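机器人的手怎么学会拿东西

你早上起来,从桌上拿起一个杯子,大概用不了两秒钟。你不会去想先弯哪根手指,也不会去想该用多大的力气。手自己就做好了。

让机器人做同一件事,要难得多。这篇文章讲的是一个研究小组怎么教一只机器手拿东西,他们用了什么办法,得到了什么结果,还有哪些地方没弄明白。

这个小组叫 Dornura,组长是钱德拉塞卡·奈杜(Chandrasekhar Naidu)。他们给这个项目起了一个名字,叫 Asitz。

先看看你自己的手

把手伸出来,张开五根手指。四根手指排成一排,大拇指在旁边,可以转过来和别的手指碰在一起。试着不用大拇指,从桌上拿起一支铅笔。可以拿起来,但是很别扭。再试着不用大拇指拧开一个瓶盖,就更难了。

很多工厂里的机器人没有手指,只有一个夹子,像一把钳子,一开一合。夹子很结实,也很好控制。如果每天只搬同一种箱子,夹子就够用了。

可是家里的东西不一样。一个家里有软的、硬的、圆的、扁的,还有一捏就碎的。夹子能拿起其中一部分,拿不了的也不少。所以有些研究者想做一只像人手一样的机器手,有大拇指,也有四根手指,每根手指都有关节。

手指多了,麻烦也多了。夹子只有一个动作要管:开多大。一只有五根手指的手,每个关节都要管,而且它们要互相配合。食指弯得太早,东西就会被推走。大拇指来得太晚,东西就会掉下去。

如果由人来写规则,就要写:遇到圆的东西怎么办,遇到扁的东西怎么办,圆的东西在左边怎么办,在右边怎么办,压在别的东西下面又怎么办。规则可以写很多很多,还是会漏掉一些情况。

所以 Dornura 小组没有走这条路。他们让机器人跟着例子学。

跟着例子学是什么意思

你小时候学用筷子,大人大概没有给你一张说明书。他们拿着筷子夹菜给你看,你照着做,做了很多次,慢慢就会了。

机器人跟着例子学,也差不多是这样。先由一个人带着机器手做一遍动作,同时把两样东西记录下来:第一样是手看到了什么,第二样是手做了什么动作。这样记录下来的一遍,叫做一次“示范”。

一次示范里有很多个瞬间。每个瞬间都是一对:看到的画面,和那时候手指的位置。把许多次示范放在一起,交给电脑里的一个程序去学。程序要学的事情说起来很简单:看到这样的画面,接下来手应该怎么动?

刚开始,程序猜得很糟。它猜一次,就和示范里真正的动作比一比,差了多少,就把自己里面的数字改一点点。再猜,再比,再改。这个过程叫“训练”。训练不需要机器手真的动,全部在电脑里进行。

Asitz 项目一共记录了 2,255 次示范。

眼睛装在哪里

人的眼睛长在头上。机器人的摄像头可以装在很多地方:天花板上、桌子旁边、机器人的头上,或者手腕上。

装在天花板上,能看到整个房间,但是手一伸过去,手臂常常会挡住要拿的东西。装在手腕上,摄像头跟着手一起走。手靠近什么,它就能看清什么。

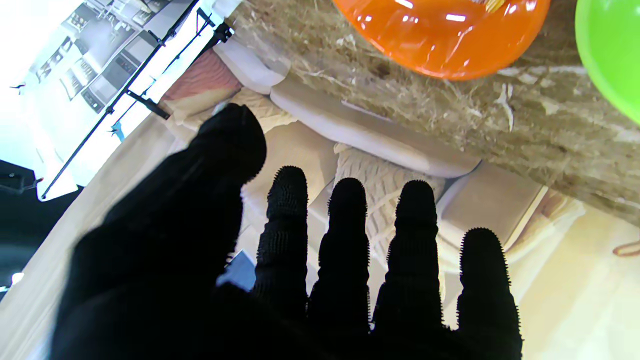

手腕上的摄像头也有它的难处。手一转,画面就跟着转。沙发本来是横着放的,手腕转过去以后,沙发在画面里就侧过来了。房间没有变,变的是看房间的角度。

你可以自己试一试。把头歪到一边,让耳朵贴近肩膀,再看你的房间。你很清楚房间没有倒,因为你知道是自己歪了头。程序一开始并不知道这一点。对它来说,正着的沙发和歪着的沙发,数字完全不一样,就像两样没有关系的东西。

要让程序明白它们是同一个沙发,有两个办法。一个办法是给它看很多不同角度的画面。另一个办法是把手腕转了多少度也告诉它。Asitz 项目两个办法都用了。

第二个难处是光。窗户很亮的时候,摄像头拍到的窗户会变成白白的一片,细节就看不清了。人的眼睛也怕强光,不过适应得比较好。研究小组没有拉上窗帘来躲开这个问题。家里的窗户有时候就是很亮的,机器人以后要在家里干活,就得学会在这样的光线里看东西。

第三个难处是手自己。手腕上的摄像头总会看到自己的手指,大拇指离镜头很近,会占掉很大一块地方,还有点模糊。这件事有坏处,也有好处。坏处是手指会挡住后面的东西。好处是程序可以一直看到手指在哪里,知道手指和要拿的东西还差多远。你穿针的时候,也要同时看着针和自己的手指。

手指的表面

手指的表面也很重要。你洗完手,手上还有肥皂的时候,去抓一个玻璃杯,会觉得很滑。这是因为手和杯子之间的摩擦力变小了。

摩擦力是两样东西贴在一起时,阻止它们互相滑动的力。摩擦力大,就不用捏得太紧;摩擦力小,就要使劲捏,可是使劲捏又可能把东西捏坏。

光滑的表面和有许多小凸起的表面,抓东西的感觉不一样。你可以找一副带小颗粒的劳动手套和一副普通的棉手套,分别戴上,拿同一个光滑的球,比一比哪一副需要的力气小。拿的时候在下面垫一个枕头,球掉了也没关系。

为什么要在房间里做

有一些机器人实验是在很干净的桌子上做的。桌面是一种颜色,上面只有一样东西,灯光也一直不变。这样做有道理,因为条件简单,哪里出了错容易找到。

Dornura 小组最早也这样做过。他们有一组早期的实验,叫 Vurkden,用的就是一张什么花纹都没有的桌子。机器手在那张桌子上学得很快。后来他们把同样的程序搬到一个有家具的房间里,它就不太会了。

奈杜在小组的记录里写道:“它学会的是那张桌子,我们想让它学的是拿东西。”

这种情况在机器学习里很常见。程序只看过一种背景,就可能把背景也当成答案的一部分。打个比方,如果你每次练习认“马”这个字,字都写在黄色的卡片上,别的字都写在白色的卡片上,那你可能只记住了黄色就是马。换一张蓝色的卡片,你就不认识了。

所以 Asitz 的示范换到了更像家的地方。家里有沙发,有靠垫,有颜色很杂的表面。对程序来说,花纹乱的地方特别难,东西的边在哪里,不容易看出来。圆圆的、颜色鲜艳的东西放在上面,比较好找。颜色和背景差不多的东西,就难找多了。

他们问了一个问题

做研究,要先有一个能回答的问题。“机器人聪明不聪明”这样的问题就不好回答,每个人想的“聪明”都不一样。

Asitz 小组问的是:示范的总数一样多的时候,在一个房间里做完所有的示范,和分到好几个房间里去做,哪一种教出来的机器手更会在新房间里拿东西?

为了回答它,他们训练了两个程序。两个程序里面的构造是一样的,训练的时间一样长,看的示范也一样多。只有一个地方不同:甲程序看的示范都来自同一个房间,乙程序看的示范来自 9 个不同的房间。

只让一个地方不同,这一点很要紧。假如乙程序看的示范比甲程序多,最后乙赢了,你就说不清它是因为房间多才赢的,还是因为示范多才赢的。科学课上把这叫“控制变量”。你在学校里种豆子,一盆放在窗边,一盆放在柜子里,浇一样多的水,也是在控制变量。

测试是怎么做的

测试的房间叫 Zavala,两个程序都没有见过。房间里放好一样东西,让机器手自己去拿。这时候没有人带着它,全靠它学到的本领。

每个程序要试 10 次。东西每次放的位置不一样,但是两个程序碰到的位置是一样的。比如甲程序第三次的时候,东西放在哪里,乙程序第三次也放在哪里。地上贴了记号,方便放回原处。

怎样才算成功,要在测试之前说好。他们的规定是:把东西拿起来,停住,再放进旁边的盒子里。拿起来以后半路掉了,不算。把东西推到盒子里去,也不算。

为什么要先说好?如果一边看结果一边定规则,人很容易偏心。看到自己喜欢的那个程序差一点点成功,就会想:“这次也算吧。”规则先写在纸上,就不能这样改了。

结果

看过许多房间的乙程序,成功了 9 次。只看过一个房间的甲程序没有乙程序做得好,它在新房间里常常伸错方向,或者手指合上得太早。

两个程序回到甲程序练习过的那个房间时,情况又变了,它们的表现几乎一样。也就是说,在熟悉的地方,甲程序并不差。它的问题出在换地方的时候。

研究小组还回头看了失败的那些录像。有的时候,手在离东西还有一段距离的地方就开始抓。有的时候,手指碰到了东西,可是大拇指还没有到位,东西就从旁边滚走了。圆的东西特别容易滚走。乙程序失败的那一次,也是这样滚走的。

这个结果说明了什么,没有说明什么

这个结果说明,在他们的实验里,示范来自更多的房间,对机器手到新地方拿东西有帮助。

它没有说明房间越多越好。也许房间多到一定的数目,再多也没有用了,他们没有试过。

它也没有说明机器手已经可以到你家里来帮忙。测试的次数不多,房间也只有一间。要是换一间更暗的房间,或者换一些更小、更软的东西,结果可能不同。如果抛硬币,抛了几次都是正面,你还不能马上说这枚硬币有问题,要多抛一些才行。测试机器人也是这个道理。

还有一件事他们没有做:这只手只靠看,没有用到摸的感觉。人拿东西的时候,皮肤会感觉到东西在往下滑,手指就会马上捏紧一点。你闭上眼睛也能从口袋里摸出一把钥匙。光靠摄像头的机器手,手指把东西挡住以后,就只能猜。小组打算下一步在指尖上加感受压力的零件,再做同样的测试。

在家里可以做的小实验

这个实验需要两个人,一个当“手”,一个当“程序”。

准备一个纸筒、几样不会摔坏的小东西(袜子卷、橡皮、塑料瓶盖),还有一个盒子。

当“手”的人闭上眼睛,伸出一只手。当“程序”的人把纸筒举在一只眼睛前面,闭上另一只眼睛,只能通过纸筒看。“程序”用说话来指挥“手”:往前,往左,往下,合上手指。“手”只能照着做,自己不许乱摸。

先练习拿同一样东西,放在同一个位置。练几次以后,你们会越来越快。然后换一个位置,再换一样东西,最后换一个房间。每次都记下有没有成功。

记录的时候画一张表,一行写一次,写上东西是什么,在哪个房间,成功还是失败。失败的也要写。要是只写成功的,以后就看不出是哪里难了。

如果想再难一点,“程序”可以把头歪到一边来看,再指挥“手”往左往右。这样很容易说错方向。

几个词

示范:人带着机器人做一遍动作,并且记录下来。

训练:程序根据例子,一点一点修改自己里面的数字。

控制变量:做比较的时候,只让一个条件不同,别的都一样。

摩擦力:两样东西贴在一起时,阻止它们滑动的力。

泛化:在没有见过的情况里,也能把学到的本领用出来。甲程序和乙程序比的就是这个。

本文写于 2020-08-23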